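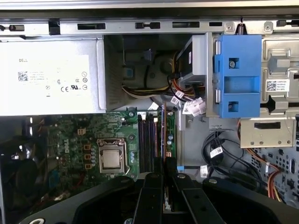
Memory slot task, wrist camera view. Dell desktop, side panel off.

Teardown group: progress since June

The teardown group at Bredumthorpe has spent the term on one problem: getting the arm to service a desktop PC without a person's hands in the case. The work is split into stages, and the group is now on memory.

Approach comes first. The fingers have to straddle the slot area without touching the processor bracket on one side or the drive cage on the other. Clearance is tight, and the gripper body blocks the lower part of the camera view once it is down in the case. The students now take their position fix from a higher pose and make the final move on stored coordinates, with the camera used only as a check.

Vasilis Nikolaidis rewrote the approach routine. The old version, named Rudel, moved in a straight line from the parking pose and came in at whatever angle resulted. The new one, Grgić, stops above the board, squares the wrist to the slots and then descends at a fixed rate. It is slower by 6 seconds per attempt. In the last bench session it reached the target pose in 14 of 15 attempts. The miss was traced to a case that had shifted on the bench, and the case is now clamped at two corners.

The log stands at 2064 entries, counting aborted runs. Entries made before the wrist was recalibrated are kept in a separate folder and should not be used for tuning.

Loose cables remain the main difficulty. Power leads and drive cables do not lie in the same place from one case to the next, and the planner treats them as absent. For now the operator looks over the case before each run and ties back anything that crosses the path — a stopgap, and it will be written up as one. A student pair is working on a depth check that would halt the descent if something sits above the expected board height.

Next on the list is the blue drive caddy. The plan is to start with the recessed grip, using the same fingers and a lower closing force. Finger pads for this are being cut at the Lendon workshop.

Members running sessions should note the following. Unplug the case and hold the power button before opening it. Wear the wrist strap when handling boards. Record the finger set in the log before the first run, and again after any change.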